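# Use and Booking of Shared Work Tables in Ovlow Hall

Final report, undergraduate project in Facilities and Services Planning

## Summary

This report examines how students use the shared work tables on the ground floor of Ovlow Hall. The project compared booking records from the Plero room and table system with direct observation and a short survey. The records covered nine weeks of the spring term and contained 1350 bookings. The main finding is that a large share of booked time is not used, while students without a booking often leave the building believing that no table is free. The report recommends a shorter default booking, a check-in step, and clearer signs at the tables.

## 1. Background

Ovlow Hall was converted from a drawing studio into general study space. The ground floor has 13 large tables, all of which can be booked through Plero. Before the conversion, the tables were assigned to courses by the department office, and students outside those courses had little reason to enter the building. Booking was opened to all students when the space changed.

Complaints about access began soon after the change. Most described the same situation: a student arrives, finds that Plero lists every table as taken, and then sees tables standing unused for a long time. The Fashola Library, which is the nearest other study space, does not take table bookings and reported no similar complaints over the same period. The two buildings are used differently, however. Students go to Fashola to read and write alone, and they go to Ovlow to spread out drawings, models, and group work that would not fit at a library desk.

The project set out to answer three questions:

1. How much of the booked time is used?
2. Which kinds of bookings are most likely to go unused?
3. What do students do when they cannot find a table?

## 2. Method

### 2.1 Booking records

The building office supplied the Plero records with all student names and numbers removed. Each record showed the table, the start and end time, the date on which the booking was made, and whether it had been canceled. Bookings made by staff for classes were taken out before analysis. Plero does not record whether the person who made a booking arrived, so the records alone could not answer the first question.

### 2.2 Observation

The project group walked through the ground floor at set times in the morning, early afternoon, and evening. For each table, the observer marked one of three states: in use, held, or free. A table was marked as held when belongings were present and no person was seated or standing at it. The group agreed on this rule after the first set of walks, when two observers had marked the same table in different ways. Results from those first walks were left out.

### 2.3 Survey

A short paper survey was placed at the entrance and an identical version was sent by email to students in the departments that use the building most. Nearly 300 responses were received. Some were incomplete and were used only for the questions that had been answered. The survey asked how students find a table, how often they change plans, and where they go when the hall appears full.

## 3. Findings

### 3.1 Unused bookings

Unused bookings were found at every time of day, but they were most common in the morning. Students who replied to the survey explained that they often book a morning table on the evening before and then start later than planned. Few of them cancel. Several wrote that they did not know a booking could be canceled after its start time, and others said that the cancel option was hard to find on a phone.

Long bookings were more likely to be partly unused than short ones. Plero offers the longest permitted booking as the default, and most students accept it without change. A student who needs a table for one hour therefore tends to hold it for the whole morning. Observation supported this: tables were frequently in use at the start of a long booking and free well before its end.

### 3.2 Held tables

Held tables were less common than the group had expected. They were concentrated around the lunch period and in the last part of the term, when students were working on large models that are difficult to carry. Survey comments about held tables were stronger in tone than comments about unused bookings, although unused bookings removed more time from general use. One likely explanation is that a coat or a bag is visible to everyone who walks past, while an unused booking can be seen only in the system.

### 3.3 What students do next

Students who could not find a table most often went home or to the Fashola Library. A smaller group said that they sat at a free table and moved if the person with the booking arrived. Many of the others did not know whether this was allowed. The building rules posted at the entrance do not mention it, and the help page in Plero gives no guidance.

## 4. Limits of the study

The observation walks recorded single moments and cannot show how long a table stayed in one state. The email survey reached only some departments, and students who have stopped using the hall are probably underrepresented. The period studied did not include October, when several large group assignments are due and demand is reported to be higher. The results should be checked against a fall term before any permanent change is made.

## 5. Recommendations

**Shorter default booking.** The default in Plero should be reduced, with the longer booking still available to students who choose it. This change requires only a setting and could be tested at once.

**Check-in.** Each booking should be confirmed at the table shortly after its start time. A booking that is not confirmed should be released. The office should allow a grace period that is long enough for students coming from a class across campus.

**Signs.** A small sign should state that a booked table may be used until the person who booked it arrives. The same text should be added to the entrance rules and to the Plero help page.

**Storage for models.** Open shelving near the entrance would give students a place to leave large work during breaks. The group did not prepare a cost estimate for this item.

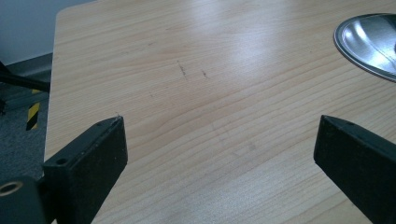

The first and third recommendations can be carried out without new funds, and the project group suggests that they be introduced together at the beginning of a term. Check-in should follow once the office has confirmed that Plero can release a booking without staff action.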